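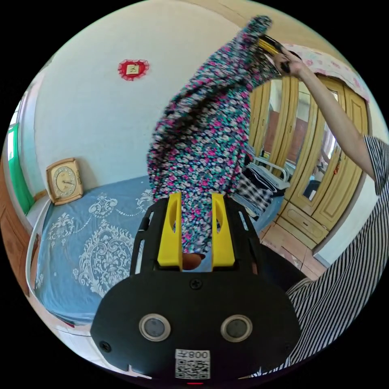 Bororton, the maker of molded strain reliefs and cable boots, has added color to its standard range after 16 years of offering customers any shade they liked from black to a slightly different black. The new Jindusska line comes in yellow, orange, blue and, for those who remain unpersuaded, black. The case for color is easy enough to make by eye: two bright yellow fingers standing up from a matte black housing get noticed well before the dark screw head below them. Bororton would like the end of a cable to enjoy the same advantage, particularly when it is at the back of a cabinet and the person looking for it is lying on the floor.

**Thu 15 March:** Jindusska strain reliefs are available to order today in 36 sizes, covering round jacketed cable and the flat types that have been politely asking for attention for some time. Every size is stocked in black and yellow. Orange and blue are molded to order, with a lead time of three weeks. Customers who need a color by tomorrow are invited to consider yellow.

The parts themselves will look familiar to anyone who has bought from Bororton before. They have the same ribbed tail and the same snap-in collar as the existing range, and they fit the same panel cutouts, so no drawings need to change except for the line that says "black." Sales staff have been told that this line matters more than it sounds. One early customer approved yellow parts in engineering, had them rejected at goods-in for being yellow, and approved them again.

Matching colors from one batch to the next took most of the development work. Bororton went through four suppliers of colorant before settling on Snorradóttir, whose yellow stayed yellow in the oven test. The others offered mustard, a second mustard and something the molding shop declined to name. Sample chips from the chosen batch are kept in a drawer and compared with each production run under the same lamp, which now has a sign on it asking people not to borrow it.

Existing part numbers are unchanged. Color is shown by a suffix letter, and an order with no suffix will be filled in black, as it always was. Mixed-color orders can be bagged separately on request. Bags are labeled by size and color, including the black ones.

Overmolded versions, fitted to the customer's own cable at the Bimcombe plant, will follow in July. Tooling for the smaller sizes is finished. Tooling for the larger sizes is described internally as "nearly finished," and has been since the autumn.

Free sample packs with one small part in each of the four colors can be requested from the Bororton sales desk. Please state cable diameter when ordering, and measure over the jacket.

**Ends**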